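Stadstead Makers and Menders Board > Workshop > Storage and layout

Topic: Degreasing small parts before long storage, which solvent?

fennel_dyke
I am clearing a backlog of small steel parts bought at a closure sale. They came in factory oil which has gone to varnish. I want them clean, then lightly oiled again, then put away for a year or more in an unheated outbuilding. White spirit shifts the oil but leaves the varnish. Is there a sensible next step short of an ultrasonic bath?

torque_and_tea
Hot water and a strong alkaline cleaner. I use Burnero powder at the strength printed on the tub, 64 degrees, twenty minutes, then rinse twice. It will take varnish off plain steel. Keep it away from aluminium and anything zinc plated.
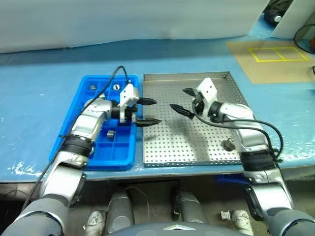

The rinse matters more than the wash. Alkaline residue left in a thread will draw moisture all winter, and you will find a white crust in the spring. Second rinse in deionised water if your tap water is hard, then straight into a warm oven.

oldshaper
Disagree on water for anything with a bearing in it. Plain nuts and bolts, fine. Once water is behind a seal it stays there whatever you do with the oven. For assemblies I use clean paraffin, two changes, and leave them to drain overnight.

torque_and_tea
He said small steel parts. I took that to mean plain parts.

fennel_dyke
Mixed, sorry. Mostly nuts, some rollers, a few bushes. 1310 pieces by the seller's list, which I have not checked.

oldshaper
Then split them first. Nuts in the hot wash, rollers in paraffin, and the bushes depend on what they are. If they are sintered bronze do neither, because you will strip the oil out of the pores. Those want soaking in warm oil.

marshgate
Seconding the split. I would also weigh each batch before and after. If a batch of bushes comes out noticeably lighter you have removed oil you wanted to keep. Mine went from 525 g to a good bit less and I had to re-impregnate the lot.

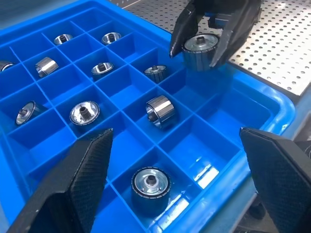 Any kitchen scale that reads to a gram will do for that. Write the dry weight on the bag, it doubles as a stock check later.

kl_bench
Storage side of it: what are people using for the oil film? I was on Segers 84 until the shop stopped carrying it. It dried to a soft wax and wiped off with a rag.

torque_and_tea
Any light preservative oil, applied thin. Wax film is better in an unheated building but slower to remove. For one year I would not bother with wax.

oldshaper
I would. An unheated outbuilding goes through the dew point most mornings from October onwards. Thin oil runs to the bottom of the part and the top rusts. I have opened enough tins to be sure of that.

torque_and_tea
In a sealed bag with an inhibitor sachet it makes no difference. In an open tin, agreed.

marshgate
Sachets have a life. Check the packet, and reckon on less if the bag is opened often.

kl_bench
Draining and sorting is the slow bit for me. I let everything drip on perforated steel before it goes near a compartment tray. Oil pooling in the cells is a nuisance and gets on every label.

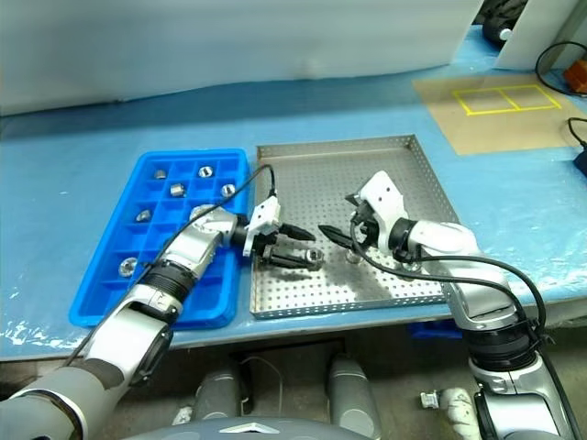

Nuts in the blue tray, perforated tray alongside.

The Stukby drawers have the same fault, flat floors with no drain, so a folded piece of kitchen roll goes in each one and gets changed after a week.

oldshaper
Kitchen roll holds moisture against the part. Use VCI paper cut to size.

kl_bench
It is in there for a week, to take up the surplus oil. VCI paper goes in afterwards.

oldshaper
Fair enough, I read that as permanent.

fennel_dyke
Thanks all. Plan is: split by type, hot wash for the nuts, paraffin for the rollers, bushes left alone until I know what they are made of. Wax film on the nuts, sealed bags for the rest. Starting Wednesday if the paraffin arrives.

marshgate
Try a magnet on the bushes. If it does not pull, they are probably bronze. If it does, they could still be sintered iron, so put a drop of oil on a clean face and see whether it soaks in.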